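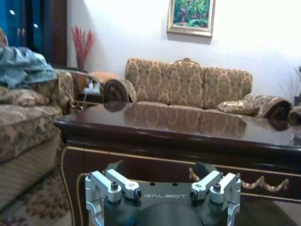 Glossy top, brass garland, gold trim, brocade sofa waiting its turn.

Living With a Shiny Table

There are two kinds of dark lacquered tables: the one in the showroom, and the one in your living room at four in the afternoon when the sun comes in sideways and shows you every glass anyone has ever set down on it. A high-gloss top is basically a mirror that people eat off. It reflects the sofa and the ceiling. It will also reflect your sleeve as you give it one more rub, which you will.

I've kept house around formal furniture for longer than I planned to. Mama believed that a good table should be polished until guests were afraid of it, and I inherited both the belief and the polishing cloths. What follows is what works for me on dark wood with a glossy finish, the metal trimmings that tend to come with it, and the patterned sofa that usually sits nearby looking expensive.

Dust first, and dust dry

Most of the fine scratches on a glossy top come from cleaning it. Dust is grit. Push it around with a stiff cloth and you are sanding your table very slowly, with the best intentions.

Use a clean microfiber cloth, the fluffy sort, and cut off the tag before it ever touches the table. Shake it out the window between passes. Go in long straight strokes from one end to the other. Everyone wants to go in circles, because circles feel like work, and the circles are exactly what you'll see when the lamp is on.

If the dust has been there a while (I'm not asking), wrap the cloth loosely around your hand and barely let it touch on the first pass. Turn to a clean side and do it again with a little more weight.

Fingerprints and sticky spots

One cloth damp, one cloth dry. Damp means you wring it out until it has nothing more to say. Wipe a patch the size of a tea tray and dry it right away before moving on to the next. If you wet the whole top and then go looking for the dry cloth, you'll have streaks by the time you're back.

For greasy prints, put one drop of dish soap in a bowl of lukewarm water. One drop. I have seen people treat a tabletop like a roasting pan. Follow with a cloth dipped in plain water and then dry.

Keep these away from lacquer:

Glass cleaner with ammonia. Yes, it's shiny. No, it isn't glass.
Nail polish remover, and ideally anyone using nail polish remover.
Scrubbing sponges, even the side that claims to be gentle.
Anything with "orange power" on the label, until you've tried it on the underside.

About polish

You need far less than you own. A lacquered top gets its shine from the finish, so most of the spray you add just sits there, collecting the next layer of dust and turning faintly gummy. I had a can of Flevness lemon spray for years and used it faithfully every week, until the table took on a bluish haze and my forearms stuck to it. It took an entire evening with the soapy bowl to get back to where I'd started.

Now I polish twice a year, in spring and again in December, with a small dab on the cloth and none on the table. Then I buff until I'm bored, and for a little while after that.

White rings

If you catch a pale, cloudy ring early, leave it overnight. Some of them go away by themselves, and you get to feel clever for doing nothing. If it's still there in the morning, try a hair dryer on the lowest setting, held well back and kept moving. Stop every few seconds and feel the surface. Warm is fine. Hot means you're about to trade a ring for a blister.

People will tell you to use mayonnaise. I have used mayonnaise. I had a ring and a table that smelled like lunch.

A ring that has gone dark is deeper than anything in your kitchen cupboard can reach, and a refinisher should look at it. I once paid Paulauskas Refinishing $256 to fix what a $54 set of coasters would have prevented, and I did not enjoy the drive home.

Gold trim and brass swags

Trim is where the dust retires. A thin gold line along the apron only needs a dry cloth over a fingertip, and not much pressure. Gold-colored trim may be a very thin layer over something much less interesting, and metal polish can take it off in one cheerful Saturday-morning kind of mood.

For raised ornaments, garlands and loops and so on, get a soft makeup brush or an artist's brush. Work from the top down and hold the vacuum hose in your other hand to catch what falls. A cotton swab, barely damp, gets behind the loops. Dry it with a second swab.

If the brass has dulled, think before you shine it. Plenty of brass fittings have a clear coat, and polish will strip that in patches, so you end up with something that looks like it has a rash. When there's no clear coat and you really must, slip a piece of thin card behind the ornament so the polish doesn't get on the wood. White residue in the crevices next to a dark apron will outlive us all.

Scrolled ends and curved legs get the brush too. So does the floor underneath, once you're down there and can see it.

Felt under everything

Anything that lives on the table gets felt on its feet: lamps, bowls, the heavy candy dish with no candy in it. I bought a roll of the Lomport stick-on kind and cut 138 little circles in one sitting, which tells you how that winter went. Check them every few months, since felt picks up grit and then you're back to sanding.

Lift things. Don't slide them. Teach this to the rest of the house, and good luck.

The sofa behind it

A damask or brocade sofa forgives crumbs, bless it, and hides almost everything until the light is right. Vacuum weekly with the soft brush, following the weave, and keep the nozzle away from loose threads. Do the cushions on both sides if they come off. Flip them if they flip.

Blot spills with a white cloth, from the outside in. Look for the cleaning code on the tag before you use water, as some of these fabrics will keep a water mark longer than they'd have kept the wine. Do the sofa before the table, too. I did it the other way for years and then dusted twice.

Draw the curtains for the worst hour of the afternoon. It's kinder to the fabric and the finish, and you can't see the fingerprints.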